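# House rules for table-clearing arms

*March 7, 2023*

Facundo Retamal has written the bench rules at Kulline for 3 years. They began as a single sheet taped inside a cupboard door and now run to 30 numbered points, covering speed, stopping, cleaning and what has to be written down after a session. The arms he looks after handle crockery and cutlery, and most of the rules deal with that.

"People expect the safety section to be long, and it is," he says. "But the part we argue over is the ordinary handling. How high do you lift over a plate? When do you slow down? Two good operators will give you two different answers, and then your results don't match."

The rule on travel height was the first one he rewrote. An arm crossing the table must keep its fingers above the tallest item on it, even if the item it is heading for is flat. At Kulline the speed limit for these crossings is 185 millimetres a second. Near a rim it drops to 130.

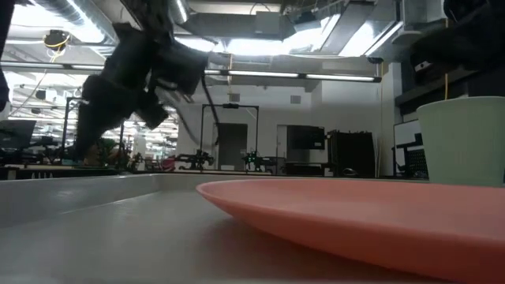 *A gripper on the move above the table, with a plate and cup set out.*

"A plate is easy to misjudge," Retamal says. "The rim is higher than the middle, and from a low angle you can't tell how far it reaches. So the rule says you plan from the rim. It doesn't matter that the middle is lower."

He borrowed some of the wording from Wivora, a firm that tests kitchen equipment, and changed most of it. Wivora's text was written for machines behind a guard. His benches are open, with staff walking between them, so he added a point on who may stand within reach while an arm has power. The answer is one person, named at the start of the session, with the stop button in reach of their free hand.

Cutlery has its own page. Retamal says it took longer to agree than anything else, mainly over how a fork should be approached.

"We had a version that said 'grip at the balance point'. Fine, but where is that? On one fork it's halfway along the handle, on another it's up near the neck. The new text says to come in over the handle, clear of the tines, and to close slowly."
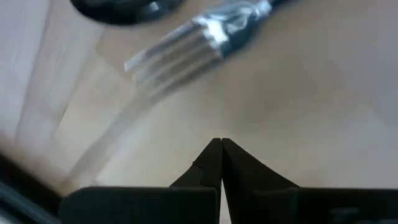 The other half of that page is about stopping. If a piece of cutlery shifts during the approach, the operator must back off and start again. Chasing it across the table is not allowed, and Retamal is firm on this. "You push the fork, it turns, you follow it, and now your fingertips are pressing on the table. That's how you wear out a set of fingers. Back off, look, go again. And write it down as a failed approach, even if you get it the second time."

Not all of his colleagues like that last part. The team that uses the Holst planning software felt it made their figures look poor beside those of other groups. He left the rule in, but agreed to a separate column for repeat attempts.

I asked whether he would like to see a common standard. He would, though a short one. Jinden, which runs similar benches, has been trading drafts with him, and they hope to have a joint text by June. It will cover travel height, approach speed and how failures are recorded. Cleaning will stay with each site.

"Ours says wipe the fingertips between sessions and check them for nicks," he says. "Theirs says something else – they use a different material. I don't need to win that one."

For now the 30 points are kept in a ring binder at the end of each bench. New operators read them through, sign the back page, and do their first session with Retamal standing beside them.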